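November 16, 2018
By Binta Jibrin

We use cookies to remember your preferences. By continuing to read you accept our cookie policy.

In my mother's house in Welel, folding was done on the same evening as washing, or it was a shame on the whole family. I kept this rule for many years, also after I moved to an apartment of 31 square meters, where the only good surface is the table I eat from. Now I want to argue against my mother, with respect. I think small things should not be folded at all. They should have a basket.

I mean socks, cleaning cloths, thin scarves, the soft pieces that have no proper shape. A shirt asks to be folded, and a bed sheet even more. But a sock that was folded nicely and a sock that was put down in a hurry are the same sock in the morning. 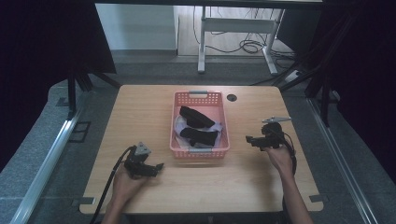

Black on top, pale at the bottom: a shallow basket is enough for small cloth.

The basket must be shallow. This is my strongest opinion, and I have lost friends over weaker ones. In a deep basket the things at the bottom are forgotten, and you buy them again in December when the shops are full of offers. In a shallow one your hand finds the bottom quickly. It should also have holes in the sides, so the air can pass, and a place to hold it at each end. The color is not important. Pink is very good, you will never lose it under a bed.

My friend Damilola Aliyu does not agree with me. She says that a basket is only a drawer which has given up. She folds even her dusting cloths, in three, and stands them up in a row like books. I have seen this drawer and I admit it is beautiful. But I have also seen her at eleven in the evening, very tired, folding them -- and I asked her for whom she is doing it. She said, "For me." I did not have a good answer that evening.

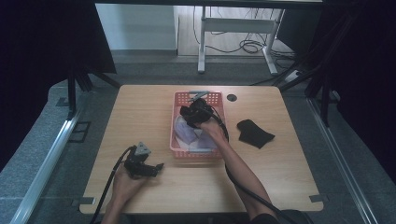 I still think she is paying too much for it. There is a middle way, and it is what I do now. The light cloths I lay flat at the bottom, more or less folded, without ambition. The dark things go on top, as they come. If something deserves better, I take it out and fold it on the table beside the basket, and then I decide if it goes back or goes to the closet. Most of them go back.

My mother visited last winter and looked at my basket for a long time. She did not say anything -- she took out one cloth, folded it in four, pressed it with her palm and put it back on top. I left it like this until she went home.

Subscribe to our newsletter to receive new essays by email. You can unsubscribe at any time.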